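Tredgate Packing Bench with Gravity Feed
Product reference 2894
Page revised February 2019

The Tredgate packing bench is intended for goods-in areas, mail rooms and small dispatch departments in which full containers must be brought within reach of a seated or standing operator. It is supplied by Foltero as a complete station, comprising the bench, the front rail and the conveyor bed. Each of these parts may also be ordered separately for the repair or extension of an existing station.

Work surface

The top is flat, pale grey and matt, and has no raised border on the operator's side. It may be cleaned with warm water and a mild detergent. Scouring powders and wire wool should not be used. Light scuffing is to be expected in normal service and does not affect the guarantee. Customers who require a replacement top should quote the product reference together with the year of delivery.

Front rail and conveyor bed

The conveyor bed is delivered with its channels already fitted with wheels and is fixed to the supporting frame on site. Containers are loaded at the far end and travel towards the operator on the wheels, without the use of power. The slope is set during installation and should be checked whenever the station is moved. The stainless steel rail between the bench and the bed is held by screws set into its face, which allows it to be taken off from the operator's side with a hand tool. Its lower edge is folded into a channel, and this should be wiped out at each weekly clean. The small white plastic wheels run in strips along steel channels, and a worn strip can be exchanged without removing those on either side of it.

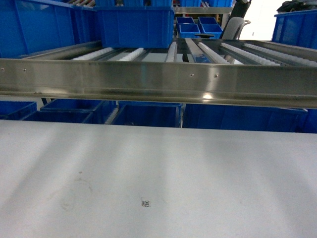
Containers for use with the bench must have a flat, rigid base. Foltero recommends the Dina range, which is sold singly or in packs and is suitable for dry goods, printed matter and boxed parts. Large plastic bins of other makes, such as the ribbed blue ones standing on the conveyor, may be used on the same terms if the base is sound and sits evenly across the wheels. Sacks, soft bags and containers with feet are not suitable. Cartons should be closed and taped before they are placed on the bed.

Delivery and installation

Stations are delivered in 2 consignments, the frame and bench being sent in advance of the conveyor bed. The delivered weight of the complete station is 236 kg, and customers are asked to confirm that access to the building is adequate before an order is placed. Installation by Kälin fitters may be booked at the time of purchase. The charge for this service is £482 and includes the removal of packaging.

Orders for spare rails, wheel strips and tops received before the end of May will be supplied at the current list price.

Enquiries

Questions concerning suitability, spare parts or site visits should be addressed in writing to Sharon Ondieki, Customer Services, Foltero.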